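프로도(Prodo) 제작 일지 사진첩: 글자 줄 세우기 편

공유 작업실 프럼브리지(Prumbridge)에서 만들고 있는 탁상용 로봇 팔 프로도의 11월 기록입니다. 이번 달 목표는 플라스틱 글자를 집어서 한 줄로 놓기!
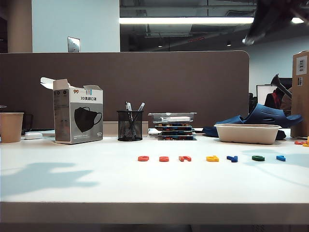
Uyên Vi 님 댓글: 글자는 블록보다 훨씬 어렵지 않나요? 저도 해 봤는데 납작한 건 손가락이 책상부터 긁더라고요. 집는 높이를 글자마다 따로 잡으시는지 궁금해요.

네, 정말 어렵습니다! 처음에는 글자마다 높이를 따로 적어 뒀는데 표가 금방 지저분해져서 지금은 하나로 통일했어요. 대신 손가락 끝에 2mm짜리 실리콘을 덧대서 책상에 살짝 닿아도 눌리면서 버텨 줍니다. 이거 하나 바꾸고 나서 작업이 갑자기 재미있어졌어요.

색깔이 제각각인 글자가 가운데에 가로 한 줄로 누워 있는 모습, 저는 이게 왜 이렇게 예쁜지 모르겠습니다. 빨간 o도 있고 초록 o도 있는데, 같은 글자라도 색이 다르면 인식 프로그램이 다르게 반응해서 o만 가지고도 하루 저녁이 훌쩍 갔어요.

뒤쪽에는 마스크 상자, 철망 연필꽂이, 슬리퍼, 종이컵 같은 물건이 늘어서 있습니다. 배경이 깨끗할 때만 잘되는 로봇은 집에서 쓸 수가 없으니까 저는 이런 책상이 좋아요. 연필꽂이까지 글자로 착각하지만 않으면 됩니다.

책상 왼쪽의 푸르스름한 그림자도 봐 주세요. 흰 책상은 글자 색이 또렷하게 보여서 좋은데 그림자도 그만큼 잘 보입니다. 밝기 기준값을 64로 내렸다가 올렸다가, 아직도 만지는 중이에요.

오른쪽 상자 앞에도 주황색과 노란색 글자 조각이 있습니다. 가운데 줄만 찾게 할지, 책상 전체를 훑게 할지는 고민하고 있어요. 전체를 훑는 쪽이 욕심나긴 합니다. 느려지는 건 나중에 생각하려고요!

부품 이야기도 조금 적어 둘게요. 어깨 관절 모터는 디미트리우(Dimitriou)에서 샀고, 제어 코드는 고클로(Gorklow)라는 이름으로 제가 따로 정리하고 있습니다. 팔을 다 뻗으면 400mm, 손목은 좌우로 90도까지 돌아갑니다. 손목이 더 돌아가면 L처럼 길쭉한 글자를 똑바로 놓기가 편할 텐데, 배선이 꼬이는 바람에 일단 여기까지만 열어 뒀어요. 슬립링을 넣을지 케이블을 바깥으로 길게 뺄지 아직 못 정했고요. 써 보신 분 있으면 댓글로 꼭 알려 주세요, 정말 궁금합니다!

다음 달에는 글자를 비스듬히 놓아 두고 각도까지 맞춰 볼 생각이에요. 글자 두 개가 서로 붙어 있을 때 떼어 내는 동작도 해 보고 싶은데 손가락이 두꺼워서 새로 깎아야 할 것 같습니다. 도면은 그려 놨고, 출력은 작업실 프린터가 비는 밤 시간에 걸어 두려고요.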